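咖啡课退费记

三月份的时候,朋友拉我报了一个叫Kalel的咖啡品鉴班。四次课,每次两个小时,主讲是Gonçalo Torres,据说在好几个产区待过。我一向对“品鉴”两个字心存怀疑,但朋友说有人陪才肯去,我就交了钱。

第一堂课发了一张风味轮,彩色的,印得很漂亮,上面密密麻麻写着茉莉、佛手柑、红糖、烤杏仁。老师让大家喝一口,闭上眼,说说尝到了什么。我尝到了咖啡。旁边的Jovita Varela说有一点蓝莓,老师眼睛一亮,说对,就是蓝莓。接着满屋子的人都喝出了蓝莓。我又喝了一口,这次好像也有一点蓝莓,于是更加怀疑了。

我的怀疑很简单:如果老师先说的是杏子,大家会不会一起喝出杏子?课间我拿这个问题去问他,他笑笑说,舌头是要训练的。这句话我没法反驳,可它也没有回答我的问题。凡是喝不出来就怪舌头没训练好的理论,我都想再多看两眼。

后来我在家里做了一回很粗糙的试验。买了一包Tolano的豆子,一包要200块,又在楼下超市拿了一包47块的,同样的克数,同样的水温,请Dede Ansah和Eustaquio Quezada来喝。杯子底下贴了纸条,我自己也不知道哪杯是哪杯(是我太太倒的)。结果Dede选了便宜的那杯,说“层次比较丰富”。Eustaquio选了贵的,理由也是层次丰富。我选的也是便宜的,不过我得承认,那天我感冒刚好,鼻子不太灵。

一共三个人喝了一回,这种试验当然说明不了什么,我不打算拿它去跟谁吵架。贵豆子和便宜豆子多半是有区别的,新鲜不新鲜我也喝得出来,放了两个月的豆子有股旧报纸味,这个不需要风味轮。我不信的是中间那一大截:从“还不错”到“前段是白花,中段转为青苹果,尾韵带一点乌龙”。写在包装袋上的这些字,我很想知道有多少是喝出来的,有多少是照着上一批的袋子改的。

还有水。第三堂课整整讲了一个小时的水,硬度、镁、钙,讲完以后,教室后面的柜子就打开了,里面摆着Banach的滤芯,学员价。我倒不是说讲水就是为了卖滤芯,水对味道有影响,烧过茶的人都知道。只是一堂课的结论刚好摆在柜子里卖,我听的时候难免要打个折扣。

最后一堂我没去,写信问能不能退那一次的费用。回信的人叫Custódio Mota,措辞非常客气,说按规定退不了,可以送我一张Bettencourt的抵用券,面值70块,不能跟其他优惠同时使用,周末不能用。我看了一下营业时间,平日他们五点就关门,我六点才下班。券现在还夹在冰箱门上。

朋友上完了四堂,拿到一张证书,现在每次约喝咖啡都要先问店员是什么处理法。日晒、水洗、蜜处理,有一回还问到了厌氧发酵,店员愣了半天,说要去问店长。我问他这些词背熟以后,咖啡有没有变得更好喝,他想了很久,说变得更容易难喝了,以前能喝的很多店现在都喝不下去。这个答案我倒是愿意相信,也更加庆幸自己没去第四堂。

我自己还是老样子,早上一杯,不加糖,中午困了再来一杯,公司的也行,便利店的也行。Jovita前几天问我要不要一起报进阶班,说这次换了老师,专门讲拼配。我回她,先把那张风味轮借我,遮住字,只看颜色,喝完再猜。她还没回我。
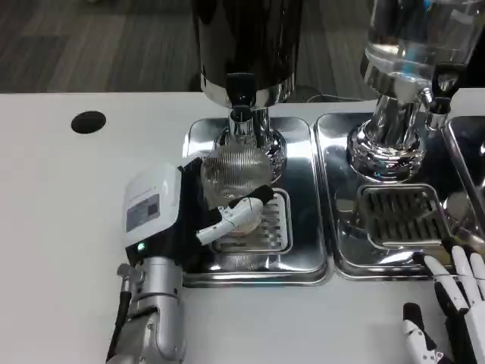

要是她肯,我想把上次那个试验再做一遍,人多叫几个,杯子也多备几只,每种豆子倒两杯混进去,看看同一个人能不能把一样的东西说成一样的味道。贵的那包还剩一点,不过放到现在也不新鲜了,得重新买。这笔钱谁出,还没谈好。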